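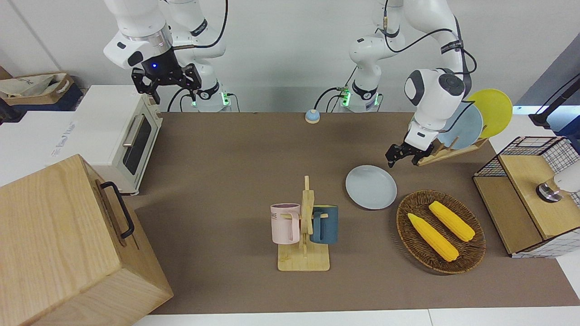 Two-arm table kit with kitchen practice set, at the Restrepo shared workshop.

Tarkar two-arm table kit

The Tarkar kit puts a pair of small arms on a bench or table you already own. It is sold by Clorkeo as a self-build, with the arms assembled and tested and everything else left for you to bolt down and wire up. Allow a weekend for the first build. Most of that goes on getting the two bases square to each other.

What you get

Two arms, white, with bases
Two black parallel-jaw grippers
Base clamps and fixing bolts
Two power supplies and a stop button on a 2 metre lead
Printed drilling template
Cable ties and strap

The kitchen practice set is a separate item. You can just as well make your own from what is in the cupboard. Plates in a rack, mugs on a mug tree and a few pieces of toy food in a basket will keep a beginner busy for weeks. Lighter things are easier to start with.

Fitting

Both bases go along the back edge of the table. The template gives a spacing of 320 mm between the inner faces, and you can go wider if your table allows. Drill right through and use the large washers underneath. Clamps alone will hold for light work but they creep.

Run the power leads off the back. The wrist cable should follow the upper links with enough slack at each joint for a full turn, and the strap goes on last. Check it by moving the arm slowly by hand with the power off.

Put tall items such as boxes and cabinets to the sides and leave the middle clear for the arms to cross. Set the height of any shelf or oven door in the software before the first powered run.

Builder's note

Ruth Ospina built hers in February on a table at the workshop. "The template had shrunk slightly on our printer, so measure it before you drill. I used M8 bolts, 100 mm long, because the top is thick. The mug tree was harder than the plates. I ended up slowing the wrist down to 17 per cent for that and leaving it there."

Spares and options

Gripper fingers, slotted, black, per pair
Gurkeo wrist cable, long
Bolt pack for thick tops, 64 pieces
Kitchen practice set
Replacement stop button

Fingers from the older single-arm kit do not fit. Spares go out with the next parcel post, and arms are sent on a pallet, so please give a daytime phone number when ordering.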